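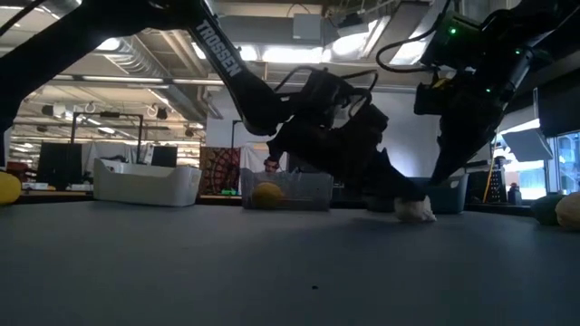
Bench top, grey.

Re: Worktop coating for a shared bench

pallas_r
July 15, 2002
I need to recoat a bench top, smooth grey, two-part epoxy over MDF. The existing coat was rubbed back with 80 grit and has been in use for two years. The choice is between Lotham floor epoxy and the Cando water-based stuff. The surface gets wiped with isopropanol most days. Any experience with either?

dunmore
Lotham, every time. Key with 80, vacuum, wipe, first coat thinned, second coat neat. Leave it a full week before you put solvent on it. The tin says less and the tin is wrong.

Mahmoudi
Disagree on the grit. 80 leaves scratches that telegraph through a thin grey. I finish with 500 between coats and have had no adhesion trouble.

dunmore
500 is a polishing grade. You will get a nice shine and it will peel at the front edge, where sleeves rub.

Jana Lenz
Depends on the film thickness. With a roller you put down enough to bury 80. With a spray gun you don't. Which are you using, pallas_r?

pallas_r
Roller, short pile foam.

Jana Lenz
Then 80 is fine for the old coat. Go over lightly with something finer between coats, but I would stop well short of 500. Seal the cut edges of the MDF separately or they drink it.

tukdale_joiner
Has anyone priced laminate? We did the benches at Tukdale in it and gave up painting altogether. Contact adhesive, trim with a router, done in an afternoon.

Mahmoudi
Laminate chips at the corners and you can't patch it. Epoxy you can.

tukdale_joiner
Ours haven't chipped.

pallas_r
Laminate is out, the top is fixed down and the back edge is against a wall. Is Lotham 907 the matt one? The chart at the shop only lists the gloss.

dunmore
907 is satin. The matt marks if you so much as lean on it – avoid.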